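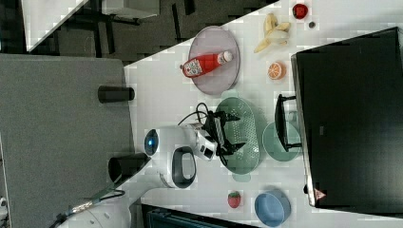

The robotics club at Mulcahy Community School has gone into the kitchen business this year, in a manner of speaking, and anyone who drops by the old art room after classes let out at half past three will find its members deep in discussion over how best to pick up a strawberry.

The club has spent the spring term teaching a robot arm to clear and set a table. The students call the project Fedeo – a name that began as a typing mistake in somebody's notes and stuck so firmly that it now appears on the sign-up sheet – and they plan to show it to families and neighbors at the school's open evening in May.

Teresa Quinlan, who teaches physics and has run the club for six years, said the idea came out of a long conversation about what people at home would really like a robot to do for them. There were votes for homework and a good many for walking the dog, but clearing up after dinner won by a comfortable margin.

"I thought it would be a nice gentle project, to tell you the truth," Quinlan said. "Plates, a bowl, a bit of play food, what could be hard about that? Well! We spent the whole of the first month on one plate, and I have never seen a group of teenagers think so seriously about the rim of a plate."

The way it works is that one student guides the arm through a task by hand while the computer keeps a record of every movement, and then another student goes through the same task again, and so on down the line until everyone has had a turn. Those recordings are used to train a program that tries to do the job by itself. The club has saved 790 of them so far, each one labeled with the name of the object and the spot it was supposed to end up in, and there is a friendly rivalry over who has contributed the most.

Gearóid Egan, a junior who looks after the recordings, said the shapes of the different items matter more than he had expected when he joined. A ketchup bottle lying on its side has a habit of rolling when the gripper touches it a little off center, he explained, and a banana with its peel spread out can be approached from so many directions that two students will hardly ever do it the same way. His own favorite is the green colander, which has given the club more trouble than anything else on the table and which he is determined to see lifted neatly before summer.

"You have to come at the edge just right," Egan said. "If you come in too low you push it, and if you come in too high you close on nothing. I've started noticing how I pick things up at home. My mother asked me why I was staring at the soap dish."

Students work in pairs, trading places every few minutes, with one at the controls and the other laying out the table in a new arrangement. Gobnait Mac Mathúna, a freshman in her first term with the club, has become known for her layouts. She likes to put an orange slice close to a plate without quite touching it, or set a bowl near the edge, and she keeps a notebook of the ones that gave the program the most trouble.

Ita Hennessy, the school's principal, has stopped in several times to watch and was talked into taking a turn at the controls herself. She said it took her two tries to get hold of the strawberry, and that the students were very kind about the first one – kinder, she suspects, than they are to each other. She has since agreed to let the club keep the art room through the end of the school year, so that the table can stay set up between meetings.

For the open evening, the club hopes to let visitors choose an item and a place to put it, and then stand back while the program has a go. Quinlan said she is making no promises about how it will turn out, and that families should come ready to be patient and, if they like, to try guiding the arm themselves. There will be tea and cookies in the hallway, served by people.

The demonstration starts at 6 p.m. in the old art room, and admission is free. Students who would like to join the club in the fall can add their names to the list on the door or speak to Quinlan in the physics lab.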